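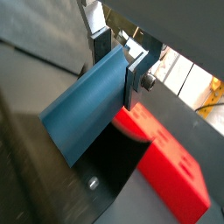

## 4. Fasteners and the repair score

**Figure 3.** A socket-head cap screw fastened through the side of a metal bracket.

The Datance score gives more weight to fasteners than to any other feature of a product. A screw that can be undone with a common hand tool earns full marks, one that needs a special driver earns half, and glue or a moulded clip earns none. Merrick and Delorme, who drew up the scheme, defend this on the ground that a household will not mend what it cannot open. The claim sounds reasonable and may well be true in part. We have been unable to find much evidence for it in their own data.

Their sample was made up of 133 small appliances brought to repair evenings and 4,000 postal replies from owners. The two groups were scored by different people and, as far as we can tell from the appendix, under different rules. Screws of the kind in Figure 3, with a black head and a hexagonal recess, were marked "common" at the repair evenings, where somebody always had a set of keys to hand. In the postal survey the same type was marked "special" if the owner said they did not own a key that fitted. Sithole raised this point in her review of the first draft. The reply she was given, that the effect would even out over a large sample, is hard to follow. Nothing in the design would make it even out.

There is a second problem with the postal replies. Owners were asked whether they had tried to mend the item and, if they had, what stopped them. "Could not open it" was the first choice printed on the form. "Could not find the part" was fourth, and "did not think it worth the money" was on the back of the sheet. Mushi repeated the question with the order changed, using 1,000 fresh forms, and found that lack of parts moved into first place. Her sample was drawn from one town and should not be pushed too far either, but it is enough to make us doubt the ranking in the original report.

Price is left out of the score altogether. Take the Hepburn kettle and the Milo kettle, which sit at opposite ends of the Datance table. The Hepburn has four plain screws under its base. The Milo is clipped shut and has to be forced. If fasteners mattered as much as the weighting suggests, we would expect many more Hepburns to be mended. In the repair evening records the two are mended at nearly the same rate, and the usual reason for giving up on either of them is that a new heating element costs almost as much as a new kettle. Merrick and Delorme mention this in a footnote and then say nothing more on the matter.

We do not wish to argue that fasteners are of no account. Arellano's study of sewing machines makes a fair case that owners who had once taken off a cover were more willing to do so again, and her interviews are the most careful work we have read on the subject. Even she warns against reading cause into it. People who like taking things apart may simply buy things that come apart. Her sewing machines were also old, heavy and dear when new, and it is a long step from those to a plastic hair dryer.

The Horetti trial is often cited as the strongest support for the score. It followed 3,000 toasters sold with either screwed or glued bases and counted how many were reported as mended. Reporting was left to the buyer, and the screwed version was sold in a box that invited people to mend it. The glued version carried no such message. Until the trial is run again with the same box for both, we would treat its result as a finding about packaging at least as much as one about screws.

In the next section we set the fastener marks aside and rank the same appliances by the cost of the part most likely to fail.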